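Right, so the arm lives! I've been promising an update on the table-clearing robot for ages, and my brother has started asking after it the way you'd ask after a sick relative, so I'd better get on with it.

When I last wrote I was still waiting on the shoulder servo from Haque. It came, it fitted, and then I spent a whole evening swearing at the cable, which kept snagging whenever the arm swung out to the left. I've given it a lot more slack now (too much, probably) and it's behaving itself. The whole build has cost me $548 so far, which I'm writing down once and never adding to again.
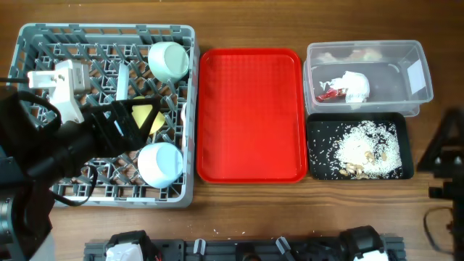

Jamila Roy

The dish rack is my favourite job to set it. Two cups and a sponge doesn't sound like much, but a cup on its side is a rotten thing to grab, and the yellow sponge squashes whichever way it likes. The red tray is so much easier - big flat colour, nothing on it, no arguments. As for the rice and peanuts, don't ask me yet! Edit Csonka at the shared workshop reckons I should forget the rice and just go for the peanuts, and she's probably right.

I've recorded more than 300 practice goes now, with me steering, and next I want to try 11 in a row without touching anything. If I can get that humming by September I'll bring it along to the open night. Now I need to go and reprint a finger.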